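Can a parallel gripper clear a coffee table? Riltura wants to find out

Inville has spent this week putting a two-armed robot to work in a furnished sitting room, and the early results are thinner than the invitation suggested.

The integrator, which fits out machines for housekeeping contractors, says it wants to settle a simple question before it orders anything in bulk. Should a robot meant to tidy guest lounges carry a parallel gripper, or the softer three-pad hand sold by Pustero? The comparison goes by the name Riltura, and the company showed part of it to a handful of visitors on Thursday.

The room helps its case. It has a carved sofa, heavy pleated curtains, a patterned carpet and a glossy coffee table, which is a good deal closer to a real lounge than the grey benches most of these trials are run on. The job is to take small bits of rubbish off the table and put them in a wastebasket on the carpet. A plastic bottle on its side is the easy one. Tissues and scraps of wrapper are harder, as anyone who has tried to pick one up with pliers will know.

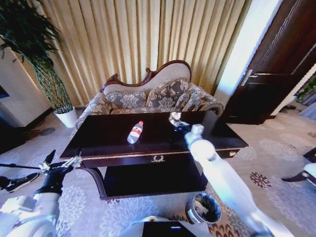
What is being compared?
Two kinds of hand on the same pair of arms, with the same controller and the same set of objects. The parallel gripper goes first and the Pustero hand follows next month.

That order matters more than Inville lets on. The parallel gripper has had weeks of tuning from the company's own staff. The rival hand will get 10 days. Witold Kurek, who runs the trial, told visitors the gap would be "allowed for in the scoring", but he could not say how, and the scoring sheet handed out at the door has no line for it.

There is also the matter of what counts as a success. Under the rules as written, an item scores if it leaves the table and ends up in the basket within the time limit. Nothing is taken off for a second or third attempt. Nothing is taken off for scuffing the polish either, though a hotel would surely care about that before it cared about speed. Mr Kurek said surface marks were being "noted separately". He was asked whether those notes would be published and said he would have to check.

Then there is the arithmetic. Inville's handout gives a total of 3664 grasps logged so far, and it is a number the company is plainly fond of. It does not say how many were bottles. A bottle is stiff, it holds its shape and it gives two fingers something to close on. If most of that total is bottles, it says little about tissues, and tissues are the reason anybody would pay extra for a soft hand.

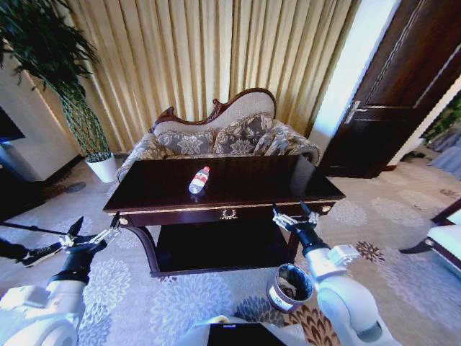

Why does the surface of the table matter?
A polished top throws back light, and reflections can fool a camera into placing an object lower or deeper than it is. Thin, pale things such as tissues suffer most, as a small error in height is enough to close the fingers on nothing.

Cameras are the other half of the trial, and the more interesting one. Inville is comparing the view from the robot's head with the view from the wrist, to see which should have the final say as the fingers come down. The head view takes in the whole table but an arm can easily get in its way. The wrist view is close to the object, and it moves with the hand, so any quick swing of the arm turns the picture to soup. A controller that trusts those frames is guessing. One that waits for a clean picture loses time.
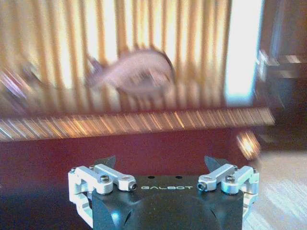
Wrist camera view, blurred by motion, with the gripper's two fingertips at the bottom centre.

Yaryna Ivanyshyn, an engineer at the consultancy Oyelaran who was among the visitors, thinks the company has mixed up two experiments. "If you change the hand and you change which camera is in charge, and the score goes up, what have you learned?" she said. "I would fix the camera and swap the hand. Then I'd fix the hand and swap the camera. It takes longer and it makes a duller press day."

She was kinder about the setting. A low table with a lower shelf, a front apron and a sofa close behind leaves the arms less room than it seems to, she said, and plenty of demonstrations avoid furniture like that altogether.

Inville's answer is that time in the room is short and that running both changes together is the only way to finish by January. That may be so. It is also the kind of reason that gets forgotten once a chart has been drawn – and a chart is promised.
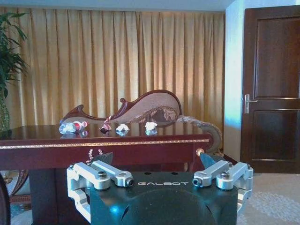 The company would not give a failure rate for tissues, or for any single type of object. Nor would it say whether a person steps in between attempts to put things back where they started, and if so whether they go back to the same spot each time. For a bottle that hardly matters. A tissue is never quite the same shape from one go to the next, and a fair test would either accept that and run a great many of them, or find some way of keeping the shapes alike for both hands.

Pustero, whose product has the most to lose from a rushed comparison, said it had been shown the object list but not the scoring rules. It has asked for the same tuning time as the parallel gripper. Inville said the request was being looked at.

The second round starts when the new hands have been fitted. Visitors will be let in again for the last 2 days of it, and Mr Kurek said the full log, with each object listed by type, would be handed over at that point. Ms Ivanyshyn has asked for it in writing.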